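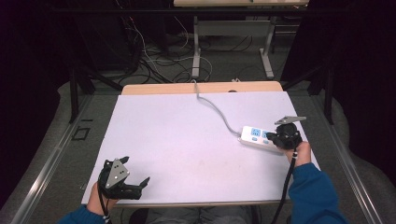

La multiprise blanche, côté bureau.

Février 2025

Depuis le mois de décembre je travaille à la maison presque tous les jours, et j'ai découvert une chose que je ne regardais jamais avant : l'électricité. Dans mon pays, on branche et on ne pense pas. Ici, l'appartement est ancien, il y a 2 prises dans la pièce où je travaille, et elles sont toutes les deux derrière l'armoire. Le propriétaire dit que c'est normal pour l'immeuble.

Au début, j'ai fait comme tout le monde, j'ai mis une rallonge dans une autre rallonge. Un voisin de l'escalier, qui était électricien à Terero avant la retraite, a vu cela en venant chercher un colis et il a fait une figure très sérieuse. Il m'a expliqué qu'on ne met jamais une multiprise au bout d'une autre, et qu'il faut lire ce qui est écrit dessous, c'est-à-dire la puissance maximale. J'avoue que je n'avais jamais retourné une multiprise de ma vie.

Alors j'ai fait une liste de mes appareils avec leurs watts. L'ordinateur portable ne demande presque rien, la lampe encore moins. Le petit radiateur Rotier, par contre, prend plus que tout le reste réuni. Il est maintenant branché seul, directement au mur, et j'ai dû déplacer l'armoire pour cela (mon dos s'en souvient encore). La bouilloire est retournée dans la cuisine. C'est moins pratique pour le thé, mais je me lève un peu plus souvent.

Pour les câbles, j'ai acheté chez Jomau, le magasin de bricolage à la sortie de la ville, un paquet de 8 attaches en tissu qu'on peut ouvrir et refermer. J'en ai utilisé 5. Je préfère cela aux colliers en plastique, qu'il faut couper chaque fois qu'on change quelque chose, et moi je change souvent. J'ai aussi collé une petite étiquette sur chaque fiche. Au premier essai j'ai écrit « lampe » avec deux p, et je l'ai laissé comme ça.

Il me reste une question que je n'ai pas résolue. Je voulais une multiprise avec un interrupteur pour éteindre tout le soir, mais la box internet doit rester allumée la nuit à cause du téléphone. Sur le forum Cha, où je lis beaucoup et où j'écris peu, les uns conseillent une minuterie, les autres disent que l'économie est trop petite pour se fatiguer. Si quelqu'un parmi vous a une box et un téléphone fixe, je veux bien savoir comment vous faites.

La prochaine fois je reviens à mes plantes du balcon, qui ont eu froid.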